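Two weeks with the new gripper

I finally got time to compare the Livik two-finger gripper with the old Skedach one. Same arm, same controller, same job: reach in under a low shelf, take a drink can and bring it out. Konrad Camenzind wrote the test script and I did the resetting, 30 tries for each gripper.
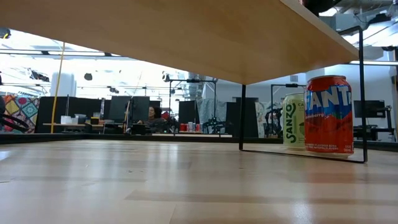
Elturetti, 15/10/2020 – The Fanta can stands slightly forward of the Sanzo, with the shelf right over them both, so the wrist has to come in nearly flat. The Skedach is a bulky thing and bumped the shelf on 5 tries. The Livik cleared it every time, but its pads are hard grey rubber and it let a can slip now and then. I've ordered softer ones.

The camera mount still needs sorting. Konrad wants to try a second colour camera down low, and we'll probably get to that in December.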